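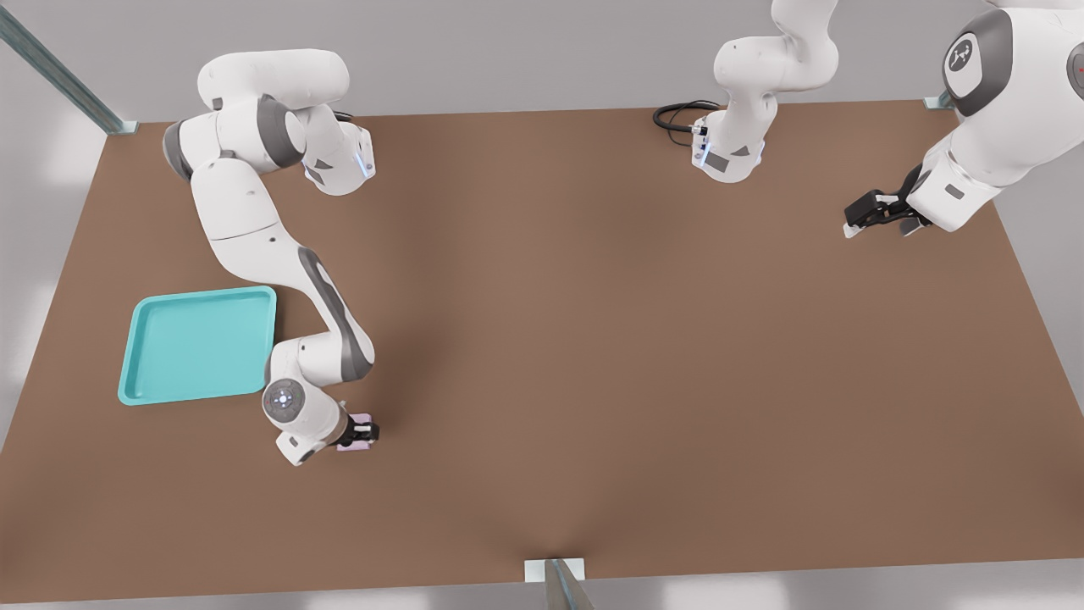

How long should Skostard flat wall paint dry before a second coat?

Four hours at normal room temperature. Paint that feels dry to the touch after one hour is not ready for another coat. In a cold room, or where the humidity is above 80 percent, leave the first coat overnight.

What is the difference between Skostard and Politis?

Skostard is a flat finish for living rooms, bedrooms and ceilings. Politis is a satin finish for kitchens, bathrooms and hallways. Both are water-based and both can be tinted to any color on the Naltton card. The same tint will look slightly darker in satin.

Do I need a primer?

Bare drywall, bare plaster and patched areas need a coat of Lokmont primer. Walls already painted with a sound flat paint do not, provided they are clean. Glossy walls should be sanded dull and wiped down first. Stains from water or smoke need a stain-blocking primer, which Lokmont is not.

Why does my wall look uneven when the color is the same all over?
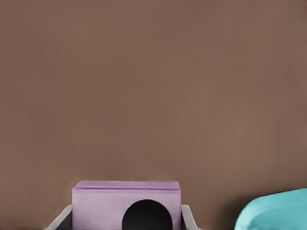
Flat paint scatters light, so it hides dents and roller marks better than satin does, but it does not cancel out the lighting in the room. A single color will still read differently from one part of a wall to another. The taupe-brown wall here goes almost milky near the center and right, and a little darker along the left side and in the upper corners, and differences that slight are not a reason to repaint. Look at the wall at noon and again in the evening. Patches that move or fade with the light are a lighting effect. Patches that stay put – usually over filler or along the line where brush and roller work met – are a paint problem and call for another full coat.

Can I touch up a small area?

Touch up with paint from the same can where possible, using the tool that was used the first time. Dab it on thinly and feather the edge outward. Walls painted more than a year ago have normally faded or picked up dirt, and a touch-up will show. In that case, paint the full wall from corner to corner.

I need several cans. Will they match?

Check the batch number on the lid. Cans with the same number, for instance 689, were tinted together. If the numbers differ, pour all the cans into one large bucket and stir before you start. 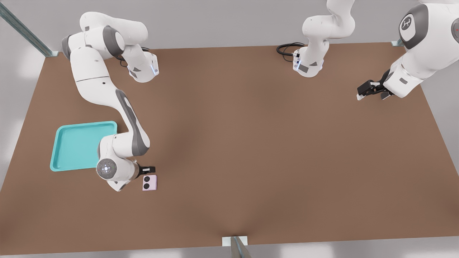 Kieran Cronin wrote in to say that he had mixed his cans as advised and still got a visible line halfway across a long wall, where he had stopped for lunch. Mixing will not prevent this. The line is a lap mark, caused by rolling fresh paint over an edge that has begun to set. Keep a wet edge, work in sections, and stop only at a corner.

How long can I keep leftover paint?

A tightly closed can keeps for two years at temperatures above freezing. Discard paint that has frozen, smells sour, or stays lumpy after 10 minutes of stirring.

When can I wash the wall?

Wait 4 weeks. Use a soft sponge and plain water, and do not scrub – rubbing a flat finish leaves shiny spots.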